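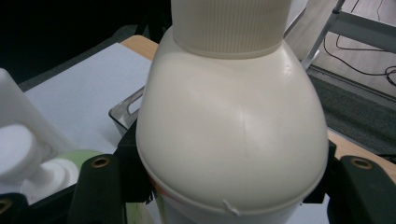 Screw cap and neck

A screw cap is a threaded closure for a plastic bottle. Fine vertical ribbing on the outside gives grip, and a plain ring at the base meets the neck. The shoulder widens below the neck into the body. On blow-moulded bottles a faint seam often runs down the shoulder, marking where the two halves of the mould met.

Body

Household bottles are either smooth, for ease of labelling, or fluted. Flutes are vertical ridges that stiffen a thin wall, so that less plastic is needed.
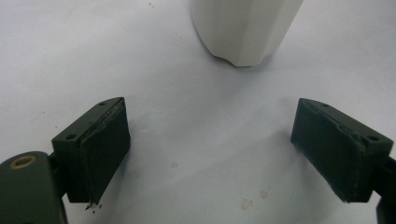 Fluted bodies are harder to label, and the name of the contents is often moved to the shoulder or cap. The base is usually raised in the middle so that the bottle rests on its rim. In the Gralisar survey of 706 bottles, 34 rocked when stood upright.

Standing surface

Bottles are sorted and compared on a flat, pale, matt surface, which shows up drips and leaves soft shadows.

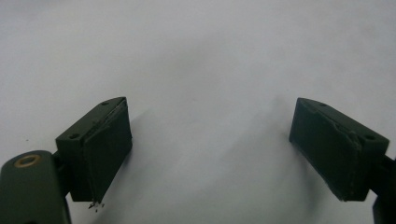
Plain white surface in soft, uneven light.

Paper or board may be laid over a table for this purpose and changed when stained. The Walance method calls for a sheet up to 588 mm wide, wiped or replaced between groups of bottles.

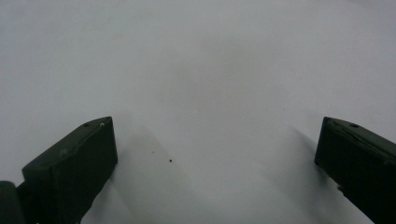

Entry by Hajar Metwally; revised by Arvid Torvik

Labels

Labels are glued to the body below the shoulder ridge. Edges that lift in use tend to curl outwards and tear. Caps and pumps are kept beside their own bottles during sorting, as threads differ between makers.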